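Sep 9, 2023

Workshop notes, table and backdrop

Table first. I still don't believe the claims made for the oil. The tin (Stalora, the satin one) says it resists cups, sweat and "daily desk use", and I'd like to know whose desk they had in mind. Second coat went on at the start of the week and the top looks good, I'll give it that. Warm brown, the grain comes up nicely, no patchiness that I can find with a lamp held low. But a veneer top looking good after a few days proves nothing. The last one looked good too.

What I did before the first coat, so it's written down somewhere: wiped over with a barely damp cloth, left it overnight, light rub with 500 grit along the grain, wiped again. The instructions that came with the tin want 200 first. On veneer? No. I've gone through one corner that way already and I'm not doing it again to please a leaflet.

Tape. The work area is marked with thin grey tape, laid as a rectangle. Two questions I haven't got an answer to:

Does it lift the finish when it comes off? Toltance sell it as low tack. Low tack on painted walls, maybe. I pressed an offcut onto the underside of the spare leaf, same oil, same number of coats, and I'll peel it at the end of the month. Until then please don't re-lay the rectangle because one side looks a bit off to you.

Does it creep? The old cream tape did. I have measured the long side at 372 mm from the front edge to a pencil tick on the underside, and will measure again when the offcut comes off. If the number has changed, the tape goes in the bin with the other one.
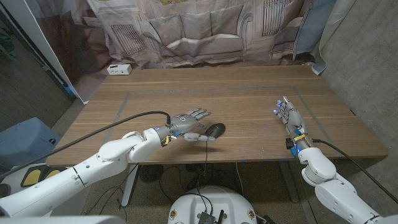 The mouse cord is a nuisance where it goes over the front edge. A cord dragging on an oiled edge will polish a line into it sooner or later, and it's the edge everyone leans on. Cordless was suggested. Then we'd be arguing over batteries, so I'm not convinced that is an improvement. A bit of felt under the cord would do, if it stays put. I doubt it will stay put.

Now the backdrop. I was against it from the start and I've not changed my mind. Liao quoted it as "crease resistant printed fabric". It is creased. It arrived folded into a box hardly bigger than a pillow, so what did they expect? Hung it, left it to drop under its own weight, and the folds along the lower edge are still there. The sofa in the print has wrinkles running through it which no upholsterer put in.

Tried so far on a scrap from the hem:

Steam from the kettle, held well back. Slight change, might be wishful thinking.
Iron on the lowest setting through a tea towel, print side down. Better. The grey-beige went a shade darker while warm and came back when it cooled, I think. Want a second pair of eyes on that before anyone does the whole width.
Damp cloth and clips at the bottom. No difference.

Somebody suggested Plidosum spray, which is meant to relax fibres. The page for it quotes 2000 happy customers and doesn't say what fabric any of them had. I'd sooner buy a length of heavy batten, sew a pocket along the bottom and let weight do the work. Cheaper as well. The trouble is that the hem isn't square to the print, so a pocket sewn to the hem could pull the sofa crooked, and then we'd have a flat backdrop with a sloping sofa. Check with a level against the window grilles before cutting anything.

Still to do:
Get the batten, pine will be fine
Level check on the print
Felt for the front edge
Ask Liao if they'll roll the next one on a tube. They'll say it costs extra
Tape offcut, leave it ALONE

Ring test with a mug of hot tea on the spare leaf, one hour, no coaster: faint pale mark, mostly gone by the afternoon. "Resists cups" is doing a lot of work on that label. Will repeat with coffee.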